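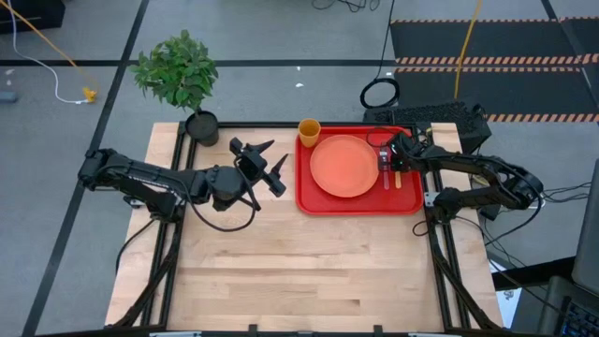 Gorkarer publica guia de boas práticas para células com dois braços robóticos em bancada

Documento de acesso livre fixa regras de delimitação, cablagem, registo e paragem para tarefas de manipulação de objetos domésticos

23 de abril de 2023 — A Gorkarer, associação técnica dedicada à automação de pequena escala, torna hoje público o Guia de Boas Práticas para Células Bimanuais de Bancada, destinado a laboratórios, escolas técnicas e empresas que operam pares de braços robóticos montados sobre mesa. O texto reúne 33 requisitos, distribuídos por 5 capítulos, e resulta de um processo de consulta iniciado em agosto do ano passado, no qual foram recebidos 604 comentários escritos.

O guia aplica-se a células em que dois braços partilham a mesma superfície de trabalho e executam tarefas com objetos de uso corrente, como pôr um tabuleiro com prato, copo e talheres. São operações de baixa carga e velocidade moderada, frequentemente realizadas em salas onde também circulam pessoas e onde a disposição do equipamento muda várias vezes por mês. A direção técnica da Gorkarer considerou que a documentação existente, pensada sobretudo para células industriais vedadas, deixava por responder questões práticas deste tipo de instalação.

«Recebemos durante anos as mesmas perguntas: onde termina a zona de trabalho, quem autoriza o arranque, o que se regista quando os dois braços se aproximam demasiado», declara Halima Okonkwo, diretora técnica da Gorkarer e coordenadora da redação. «O guia responde por escrito e em termos verificáveis. Um auditor deve poder entrar na sala com o documento na mão e chegar às mesmas conclusões que o responsável da célula.»

O primeiro capítulo trata da implantação. A estrutura de suporte deve ser independente do restante mobiliário e as bases dos braços fixadas mecanicamente à mesa ou à estrutura. O volume de trabalho a considerar inclui a projeção dos cotovelos para fora do tampo, ponto em que o guia é particularmente detalhado: em montagens com bases em lados opostos, o cotovelo pode ultrapassar o bordo mesmo quando a garra está sobre o centro da mesa. A delimitação no pavimento deve, por isso, ser traçada a partir da posição mais exterior de cada articulação.

O segundo capítulo ocupa-se da cablagem. Os cabos que acompanham os braços devem ter folga suficiente para toda a amplitude de movimento, sem que o laço formado sob o punho possa prender-se nos objetos manipulados. Os cabos de alimentação e de dados assentes no pavimento devem ser encaminhados fora das vias de passagem, e a verificação do seu estado passa a integrar a lista de controlo anterior a cada sessão.

No terceiro capítulo são definidas as regras para a zona partilhada. A cada instante, um só braço pode ter prioridade sobre um mesmo objeto; o outro mantém-se em espera, com a garra aberta e sem carga, ou afasta-se para uma posição de repouso previamente declarada. A distância mínima entre garras é fixada pelo responsável da célula e consta da ficha de tarefa.

O quarto capítulo diz respeito à paragem e ao rearranque. O comando de paragem deve estar ao alcance do operador sem que este tenha de se debruçar sobre a mesa, e o rearranque exige confirmação manual, feita depois de inspecionada a superfície. O quinto e último capítulo estabelece o conteúdo mínimo dos registos: identificação da tarefa, versão do programa, disposição inicial dos objetos, interrupções e respetiva causa.

A versão preliminar foi posta à prova pela Fullent e pela Briggs, que conduziram em conjunto 800 ciclos de preparação de tabuleiro nas respetivas instalações. As observações das duas empresas levaram à reformulação das disposições sobre folga de cabos e à inclusão de um modelo de ficha de tarefa em anexo. O formato dos registos é compatível com o Odo, a ferramenta de arquivo de sessões mantida pela Gorkarer.

A adesão ao guia é voluntária. As entidades que o pretendam adotar podem apresentar uma declaração de conformidade, acompanhada da planta da célula e das listas de controlo preenchidas — os modelos são fornecidos com o documento. A Gorkarer não certifica equipamentos nem substitui a avaliação de riscos exigida pela legislação aplicável, que permanece da responsabilidade de cada operador.

O guia está disponível em português e inglês, sem custos, junto do secretariado técnico da associação. Os pedidos de esclarecimento e as propostas de alteração devem indicar o número do requisito a que se referem.

Sobre a Gorkarer
A Gorkarer é uma associação técnica sem fins lucrativos que elabora guias, modelos de ensaio e ações de formação no domínio da automação de pequena escala.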